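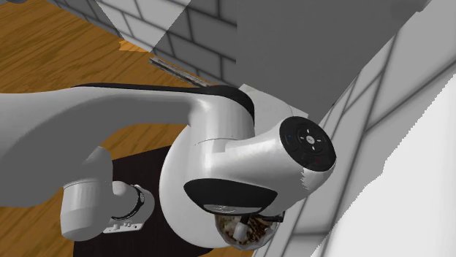
How much should a small food firm put by for its first robot arm? Take the price on the quote for the arm and set aside nearly as much again for everything that goes round it, and then give yourself longer than you think to spend it.

I came home from Rodano's open day in August with that answer written on the back of my visitor badge, and as several of you at the growers' and packers' group asked me to report back, I'll try to put down the rest while I can still read my notes.

We were 13 in the party, mostly people who pack dry goods or deli pots, plus two from Balogun who already run an automated line and were very patient with the rest of us. Rodano have moved to a bigger unit on the Manddale estate since some of you last went (do not follow the old signs, I went twice round the tyre place). There was coffee and a really very good lemon cake, and then we were taken through to the planning room, which I had expected to be the dull part and ended up being where I spent most of the day.

Mayu Murakami ran that session. Her job is to sit with customers before they have signed anything and work the job through on screen, and she does it in a simulator, with a white and grey arm reaching down over a wooden surface to a little clear bowl. It looks a bit like a computer game from a few years back, brick wall and tiles and all, but I found it told me a great deal more than a brochure. You see how much room the arm itself takes up when it bends down to something that small. I had been picturing a sort of desk lamp. I have since been out with a tape measure and our end bench will not do.

She was frank about money, which I appreciated. A week of simulation work is charged separately and comes off the bill if you go ahead. The gripper is a separate line. So is the stand, the guarding or the safety assessment (you may need both), the training, and a day for the electrician. Cilia, the scheduling software they like to sell alongside, is paid for monthly and you can leave it until the second year, and I would. One of the Balogun pair told me their own shopping list ran to 73 lines by the end, and that the ones which hurt were all small: brackets, cable, spare fingers for the gripper, trays that were all the same size for once.

That last point is worth dwelling on, I think. Most of us buy pots from whoever is cheapest that month. If the rim changes by a few millimetres you are back to adjusting things, and somebody has to be paid to do it. Mayu suggested fixing on one pot before asking for any quote at all, and buying in a decent stock of it. I asked what a yearly service visit would be for a firm our size and she looked it up there and then: £1,354, travel included, parts not.

Lead time was around 5 months when we visited, so anybody hoping to be ready for Christmas hampers has missed it, me included.

After lunch we went out on the shop floor, but it was loud and I was at the back, so I will leave that to others - Balogun have offered to write something. I did bring home a spare copy of the budgeting sheet, with the blank columns, and can run off more if you let me know before the next meeting. Parking at Rodano is free but you must give your registration at the desk.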